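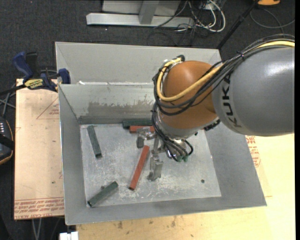
Most maintenance budgets treat surface wear as a cosmetic line item, to be dealt with when a visitor is due. I think this is a mistake, and an expensive one. Wear on a plain metal surface is a record of use, kept at no cost, and it is usually more accurate than the logbook. A scuffed patch on the inner back wall of a sheet-metal bin, darker than the gray around it and uneven along its upper boundary, marks an area that deserves a second look before anyone reaches for paint. Paint over it and the record is gone.

At the Nikville plant we repainted every June for years. The reasoning was that clean equipment gets treated with care. Roel Jansen, who ran the stores there, objected on the grounds that he could no longer tell which side of a container needed a liner. He was overruled. We then bought liners for all the sides, two grades of them, and replaced the lot on a fixed schedule whether they were worn or not.

The usual counterargument is corrosion. It is a fair one outdoors and in wash areas. In a dry indoor hall, bare scuffed steel can be left for a long time between inspections, and an inspection takes three minutes. The repaint took two shifts.

My proposal is modest. Repaint where moisture or hygiene rules require it. Elsewhere, photograph the wear from the same position twice a year, file the prints with the equipment card, and spend the paint money on liners in the places where the marks show contact. Plants that want uniform gray walls for appearance should book the cost under appearance and stop calling it maintenance.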